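FILM NIGHT NEWS

Quick one this month, typing this between shifts so bear with me.

First up, last month's movie. Driluton. Big crowd, 89 of you, best since the heist double bill in September. For anyone who missed it: a courier named Matbridge gets handed a package on a night train, opens it (of course he does) and spends the next two hours running from everyone he's ever met. Car chase, boat chase, a really good one on foot through a fish market. The plot gets silly after the halfway mark. Didn't care. The stunt work is great and they let you see it, long shots, no shaky cutting every half second.

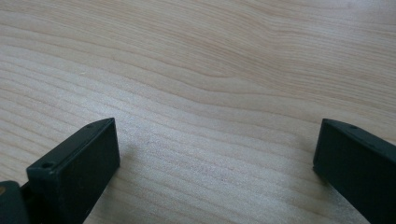
Pale wood grain.

Acting is mixed. The lead is fine, looks tired in the right way. The villain shouts to much. Best thing in it is the sister, who gets maybe four scenes and steals every one. Music is loud drums start to finish and I had a headache by the train station part. Running time is 123 minutes and you feel the last ten. There is a whole business with a twin that goes nowhere.

Scores from the cards: mostly sevens and eights, one 2 from somebody who wrote "no" and underlined it. Fair enough.

Next month is Gekasska. Totally different thing. Slow, cold, a spy story where hardly anyone fires a gun. An old agent goes back to the mountain town where she lost a partner and starts asking questions. Subtitled, the print is a new one and supposed to look terrific. I saw it years ago on a tiny TV and still remember the ending. Won't say more. Doors at 7, movie starts when the trailers are done. Please don't come in during the opening, it's one long shot with no talking and every squeaky seat counts.
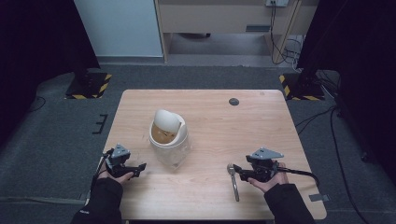 Dale Petrenko writes that I was way too easy on Driluton. He says the fish market chase was lifted almost move for move from Cheema, only with worse lighting, and that if we're going to show a chase movie we ought to show that one. He also thinks the twin was the only intresting idea in the script and somebody lost their nerve. OK Dale. Cheema is on the list for spring if we can get hold of it, the rental people have gone quiet on me.

Speaking of the list. Still open. Action, spy stuff, disaster movies, anything with a plot that moves. Write the title on the back of your score card or just grab me at the door. No more requests for the submarine one please, we've shown it, we'll show it again.

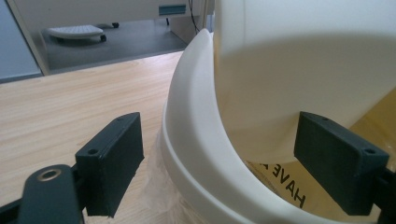 Can I bring a friend who hasn't signed up?
Bring them along, guests pay the normal door price and can sign up on the night if they like it.

Ravinder Simard is doing the intro for Gekasska, five minutes, no spoilers, promised. See you at 7.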